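Wet-weather coats for the school run

Children's waterproofs are sold on numbers, and the one to look for on the swing tag is the hydrostatic head. Most school coats are rated in thousands of millimetres. A coat marked 1000 will cope with a shower at the bus stop and not much else.

Ivura makes a plain hooded jacket in navy and bottle green. The shell weighs 360 grams in the age eight size and the cuffs close with a wide tab that small hands can manage. The Waston parka is heavier at 400 grams, with a fleece lining that zips out in spring. It comes up long in the sleeve, so buy the child's actual size.

Eberhard sells a padded coat with 200 grams of synthetic fill. It is warm but slow to dry, and a coat soaked at half past three may still be damp at breakfast.

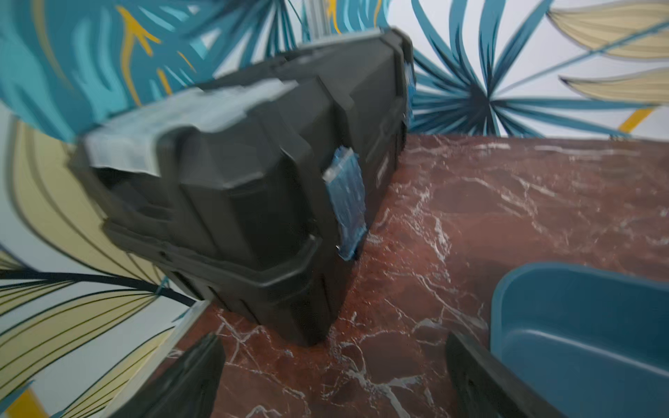 Dirceu Aguiar

Reproofing is worth doing in September, before the heavy rain. Wash the coat with soap flakes, leave the fabric conditioner out, and use a wash-in proofer on the second cycle. Check the seams at the shoulders first, where rucksack straps rub the tape away. The Postix rainsuit has welded seams and needs only a wipe, though the trousers are noisy and older children tend to refuse them.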